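Gripper trial moves to the bathroom

5/17/21

Fargate, the small automation shop that spent most of April comparing grippers on coffee mugs, has moved on to a harder customer. The company is now trying out two sets of hand-held grippers on cleaning work, and the job that gets the most time on the schedule is the toilet.

The contenders are the Dronitz, a stiff design with a quick trigger, and the Eretti, which closes more slowly and forgives more. Both are worn or carried by a person, who does the chore while the equipment records how the hands move. Fargate wants 400 recordings before it picks one. It has 247 so far, and a growing collection of opinions about cloth.

Cloth is where the two part ways. A mug has a handle and stays the shape it was when you picked it up. A rag has neither of these good manners. According to Wahyudi Hartono, who runs the trial, the Dronitz grabs a folded rag on the first try more often, then holds it so firmly that one corner does all the wiping. The Eretti lets the fabric spread out under the fingers, and now and then lets it go altogether.

"We had a long meeting about rags," Hartono said. "I have a degree in control theory."
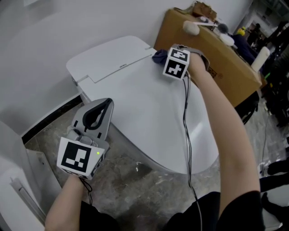
Wiping down the toilet lid with a dark blue cloth, one gripper in each hand.

The rules are plain. Each run lasts 3 minutes, starts with the cloth folded, and covers the lid, the housing behind it and as much of the seat as the operator can reach without kneeling. Kneeling was allowed in the first week and dropped after the operators asked for knee pads, then for better knee pads.

Runs are scored out of 100. Points come off for a dropped cloth, for a missed patch and for knocking a gripper against the porcelain, a sound Hartono says he now hears at home. No run has yet scored full marks. The best so far belongs to the Eretti, and so does the worst.

Tracking has caused less trouble than expected. The printed markers on the grippers have to stay in sight of the cameras, which is easy at the front of a toilet and less easy behind one. Operators have learned to keep their wrists turned out, a posture one of them compared to carrying a tray through a crowd.

The recordings will later be used to train an arm from Midtbø, now sitting in its crate at Fargate's office. It has a rated reach long enough for the whole bathroom and has not been told about the assignment.

Sinks are next on the list. Hartono has asked that the shower be left for the summer interns.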